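The Sorting Room at Grodulmont

The loading dock at Grodulmont opens before six in the morning, and the first returns come in on open carts. The company rents out learning kits to preschools and day care centers: blocks, puzzles, counting sets, stacking toys. Every kit that goes out comes back, and every kit that comes back has to be emptied, washed, sorted, counted and packed again. There are 647 kinds of parts in the catalog, and most of them are small enough to close a hand around.

For as long as the company has existed, that sorting was done by people standing at long tables. They worked from printed sheets, one sheet to a kit, and put the parts into trays by color and shape. The job was steady and easy to learn. It was also hard on the wrists and neck, and few people stayed with it for long.

In March the company started moving part of the work to robots. The arms were set up by Zarnuvico, an integrator that had mostly done jobs in food packing, and the software that ties the stations to the warehouse records is called Illisetti. Fifty-six people work in the building now, the same as before the change. What they do during a shift has changed a good deal.

The old sorting line had twelve places. Today it has 4 robot stations and a shorter hand line for the parts the robots can't handle, such as cloth bags, strings of beads and anything with a magnet. Sorters used to be called sorters. The people who look after the stations are called tenders, a title that came from the integrator's paperwork and that some of them dislike.

A tender's shift begins with a check of the grippers and the cameras. The tender loads washed parts, starts the program and watches the first few picks. After that the work comes in bursts. A part rolls where the arm can't reach it. Two parts lie so close together that the system takes them for one. The screen asks a question and the tender answers it, and the arm goes on.

Hand sorters did 100 kits on a good day. The company won't give a figure for the new setup, and says it is still too early to compare. People on the floor say the robots are slower than a practiced sorter on any single kit, and that they make up for it by running through lunch and shift change. Mistakes are fewer, though they are of a different kind. A tired person might put one block in the wrong tray. A station with a bad setting will put every one of them in the wrong tray until somebody stops it.

Training took longer than planned. The integrator had set aside two weeks for it, and it ran to nearly seven. Part of the trouble was that the manuals had been written for technicians. The floor staff ended up making their own set of cards, handwritten at first and later typed and laminated, which hang from a hook at each station. They list the common stops and what to try first. The cards have been revised many times, and new people are handed the cards before they are handed the manual.

Pay was the other question. Tenders were given a raise at the start, while those on the hand line were not, and this caused bad feeling that has not fully gone away. In the summer the company began rotating people between the two jobs, so that everyone trained as a tender gets the higher rate for the full week. Those who chose not to train stay at the old rate. They include several of the longest-serving people in the building, and a few of them say they would make the same choice again. They like working at a table with others and talking while they do it.

Talk is one of the things that has gone down. The stations stand far enough apart that a tender has to raise their voice to be heard at the next one, and the screens want attention at odd moments. The company moved the morning break to a common time after people asked for it, and put the tables from the old line into the break room.

There is also a teaching station, kept apart from the regular line. New part shapes are tried out there before they go into the program, and staff use it to learn how the arm moves and how the software groups what it sees. Simple blocks are the usual starting point.

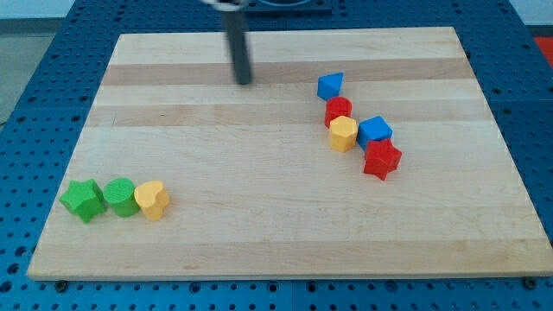 Nam, on the late shift, says the hardest part was learning to leave the arm alone. After years of hand sorting, it was difficult to see a block in the wrong place and wait for the program to deal with it, and in the first weeks the habit of stepping in caused more stops than the machine did. Nam now prefers tending to the old job, mainly for the sake of sore hands, but misses knowing at the end of the day how much of the work was one's own.

That last point comes up often in the building. On the old line each sorter signed the sheet that went into the kit. The sheets are printed by the system now and carry a station number. Over the summer several tenders asked for a line where they could sign, and the company added one. It is optional. Most people fill it in.

The next step is packing, which is still done entirely by hand. Zarnuvico has measured the packing tables and made a proposal. Grodulmont has told its staff that no decision will be made before next March, and that the people who pack will be asked to try out any equipment before it is bought. On the sorting side they were shown the machines after the order had been signed, and a number of them have brought that up at meetings.

For now the packers work as they always have, at the far end of the building near the dock doors. They check the part count against the sheet, close the lid and put the kit on a cart for the trucks.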